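Hetora is back next month, and it wants us to believe someone is really leaving

The long-running serial returns from its break in November, and the people who make it have already started telling us how shocked we are going to be. Viewers who have been here before may want to keep the tissues in the box.

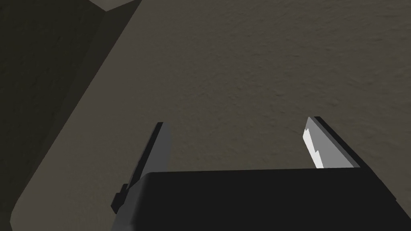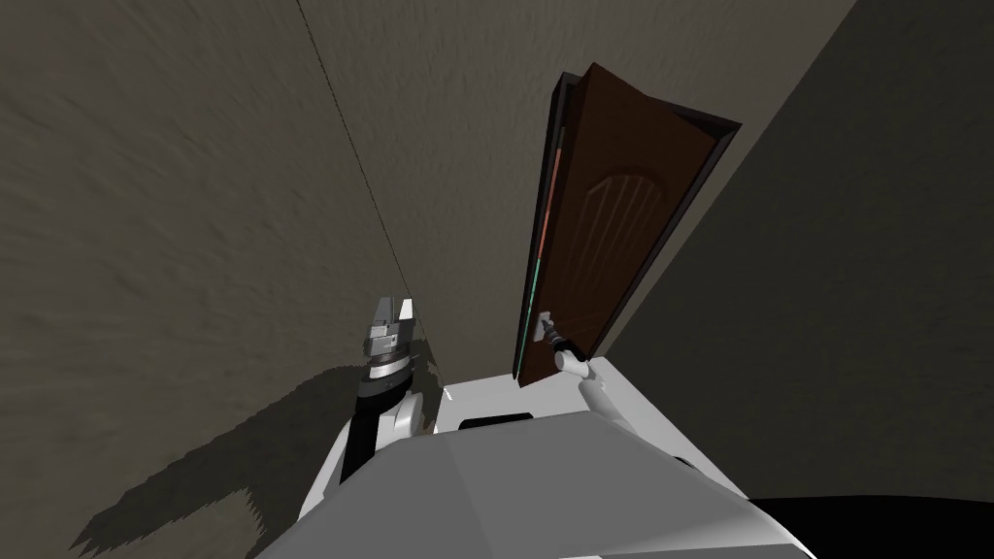

Two computer-rendered views, both with robot hardware close up.

According to the teaser put out on 3rd November, a "much-loved face" will be gone from the village of Fagerlund before the week is over. No name is given. We get a slammed door, a suitcase on a wet pavement and a woman saying "You should have told me" to somebody we can't see. That is all, and it has been enough to keep the fan forums going day and night.

Let's look at the record. Hetora has now promised 27 permanent exits, by the count kept on the main fan site, and a good many of those people are still drinking in the Sivum Arms. Dorrie went off a ferry and was back by Easter. The old doctor was buried, with hymns, and then walked into his own daughter's wedding with a beard. When this programme says "gone", it tends to mean on holiday, in a coma or waiting for a better contract.

The favourite to go this time is Marcus, played by Pejman Parsa, who has spent most of the year lying to his wife about the money from the boatyard. He has told the same lie in the same kitchen for so long that it is hard to see what else the writers can do with him. His brother knows. His mother-in-law knows. The man who delivers the fish knows. Only Ilse, his wife, has failed to notice, and we are asked to believe she used to be a detective.

Parsa has not helped. Asked whether he had filmed his last scene, he said he had "filmed a lot of scenes" and that people would have to watch. Fair enough, he's paid to say that sort of thing. But he has also grown his hair out since filming stopped, and the forums have decided this means he has another job. It might mean he hasn't been to the barber.

There is a second theory, that Ilse is the one with the suitcase. She did buy a train ticket in episode 946, and the camera stayed on it for a very long time. Then the ticket was never mentioned again, which in most programmes would be a clue and in this one is quite often a mistake. Remember the letter from the bank? We are still waiting to find out what was in it.

Nevomano, the company that makes the serial, says the return week will be "unlike anything the audience has seen". It said much the same about the flood, and the flood turned out to be ankle deep and over by the adverts. It also says that two different endings have been filmed to stop the secret getting out – a trick that would be more impressive if the last pair of endings hadn't both leaked before the first one was shown.

What would make a difference is a bit of nerve. The best thing the programme has done in years was the quiet half hour in which Marcus and his father mended a fence and hardly spoke. No one was pushed, poisoned or found to be a twin. The father then really did die, off screen, and it hurt because it hadn't been sold to us for weeks beforehand. If Marcus has to go, he could go like that. The suitcase and the slammed door suggest otherwise.

Fans have started a petition to save him all the same, without knowing whether he needs saving. It had 59 names when we last looked, and one of those was Marcus himself, or somebody using his name.

The first of the new episodes runs to an hour, with the usual half hours after that. The theme tune has been recorded again, slightly slower. Nevomano would not say whether Parsa's name is still in the opening titles.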